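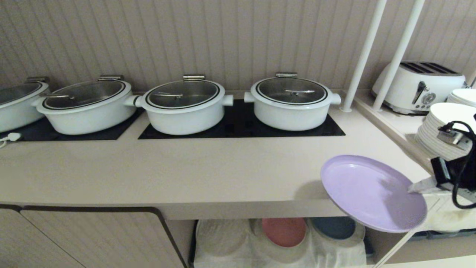 Simmer energy, measured badly

2018-04-09

I wanted to know what a lid saves on a long simmer, so I put a plug-in power meter between the wall and my single electric burner. The load was 1000 g of tap water, started at 20 °C and held at a low simmer for one hour after coming up.

With the lid off, the burner drew 1465 Wh over two runs. I lost 86 g of water in the lidded run and well over 100 g in the open one – the kitchen scale has a worn foot, so I don't trust the second reading enough to print it.

Two problems with the method. The burner cycles on a thermostat, and the dial has no fixed stops, so "low simmer" is wherever I happened to leave it. I also didn't log room temperature. Marisol Ríos pointed out that the same thing spoiled my December test of rice on residual heat, and she is right.

Next I'll mark the dial with tape and repeat with dried beans, soaked overnight. Katherine Benavides has lent me a thermocouple for the water side. The lidded energy figure will have to wait until then, as the meter reset itself when I unplugged it.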